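Chapter 3
Balance, Tipping and the Centre of Gravity

By the end of this chapter you should be able to find the centre of gravity of a flat shape, explain why some things topple and others stay up, and work out how far an object can lean before it goes over.

Stand with your back and heels flat against a wall, then bend forward and try to touch your toes without moving your feet. You can't do it! Try as hard as you like, you will either give up or stumble forward. Move one step away from the wall and the whole thing becomes easy again. Your legs and your back are as strong as they were a moment ago, so what has changed?

Everything in this chapter grows out of that question, and it is one of the loveliest in the whole of mechanics, as you can test nearly all of it with your own body and whatever is in the kitchen cupboard.

Every object behaves as though its weight acted at a single point. We call this point the centre of gravity. For a ruler of even thickness it lies at the middle. For a hammer it lies much nearer the head. For a ring it lies in the empty space at the centre, where there is no metal at all (do stop and think about that one for a minute).
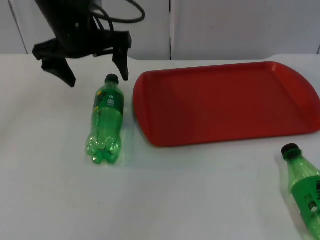

Now picture a line dropped straight down from the centre of gravity to the floor. If the line lands inside the base, the object stays up. If it lands outside, the object tips. When you bend forward in the open, your hips slide back and keep that line between your heels and your toes. The wall stops your hips from moving, the line passes in front of your toes, and over you go.

The same rule was well known to the boatbuilders of Curnach, who loaded stones low in the hull before a boat was ever taken out. Kornél Kovács, whose notebooks we shall meet again in Section 3.4, tested 19 model hulls in a water trough and found that the low-loaded ones came upright from astonishing angles. His drawings are a joy, and you will be copying one of them.

Base width matters just as much as height. A bottle on its end has a small base and a fairly high centre of gravity, so a modest push will tip it. Lay it down and it can't topple any further, though it may well roll.

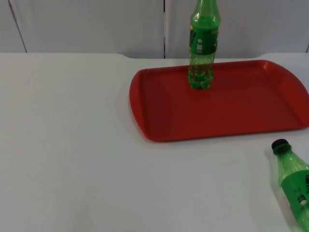
Figure 3.1 Two green plastic bottles, one upright on a red tray and one on its side.

Before you read on, try this. Take a tall, empty carton with a square base and tilt it slowly on one edge until it only just balances. Note the angle. Pour in sand to a quarter of its height, close it, and tilt it again. Is the new angle larger or smaller? Write down your guess first, and be brave about it!

3.1 Finding the centre of gravity of a card

You will need a piece of stiff card, a pin, some thread and a small weight. Cut the card into any shape you fancy, the odder the better. Make three holes near the edge, well apart. Hang the card from the first hole so that it swings freely, hang the thread and weight from the same pin, and wait for both to settle. Draw a line along the thread. Do the same for the other two holes. The point where your lines cross is the centre of gravity, and the card will balance there on the tip of a pencil.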